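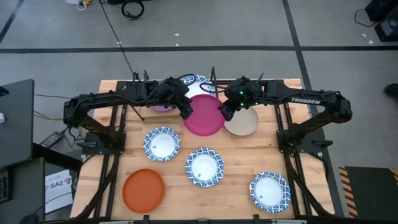
Assiettes unies et assiettes en papier à bord bleu sur un plateau en bois.

Assiette en papier

L'assiette en papier est une pièce de vaisselle à usage unique ou limité, formée par pressage d'un carton plat. Elle se compose d'un fond, d'une paroi inclinée — la chute — et d'un bord, ou aile, souvent plissé sur sa périphérie.

Fabrication

Le carton, livré en bobine, est imprimé avant la découpe. Les flans circulaires sont ensuite humidifiés puis formés à chaud entre deux matrices. Les plis du bord absorbent l'excédent de matière et augmentent la rigidité. Un grammage de 415 g/m² convient aux aliments lourds ; les modèles à dessert sont plus minces.

Décor

Le décor occupe généralement l'aile, le centre restant blanc. Les motifs floraux bleus reprennent un usage ancien de la faïence. Les assiettes unies, colorées dans la masse ou par aplat, servent plutôt à composer des tables assorties. La typologie de Dissanayake distingue 33 motifs de bord, dont ceux des séries Raler et Girnell.

Rangement

Les assiettes s'empilent par diamètre, la plus grande en bas. Les modèles en papier se conservent à plat et à l'abri de l'humidité, qui déforme l'aile avant le fond.

Voir aussi : Vaisselle jetable — Carton — Arts de la table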